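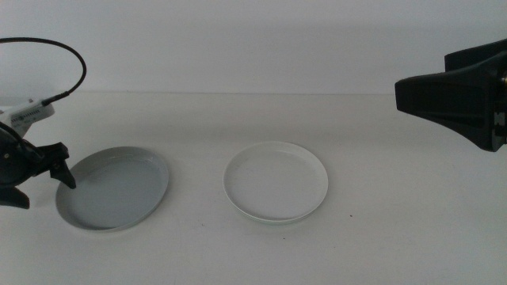

Grey plate and white plate, side by side on the bench.

Tuesday, 4 pm – bench notes
Filed under: Workshop Diary / Glues & Finishes

Third go with the Wudari wood glue. The label says it grips in five minutes and takes full load in two hours. I don't believe either figure. The offcuts I clamped at lunch slid apart when I leaned on them, and that was 3 hours in.

Fusside reckon the cold is to blame. Maybe. The shed was 17 degrees by the wall thermometer, and their own sheet says anything over 10 is fine. I've heard the same line about their varnish.

Ran the old Skultness tub next to it, same pine, same clamps. Held. It's past its date and has a skin on top, so make of that what you like. 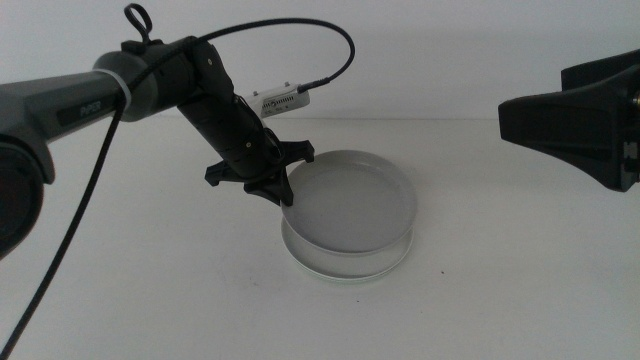
What bothers me more is the 2000 newton claim. No joint size given, no timber named. A number like that could mean anything – a butt joint in balsa or a lap joint as long as your arm. Until I see how they tested it, I'm treating it as decoration.

To do: repeat with hardwood, leave overnight, weigh the glue this time instead of guessing. Put the Tomaszewski clamps back on the rack, the grey ones slip.

Posted by the bench diary, April

Comments

shedhand: Had the same trouble with Wudari on pine. Fine on ply.

gumleaf2: Did you sand first? Planed faces go shiny and it won't take.

shedhand: Sanded mine, made no difference.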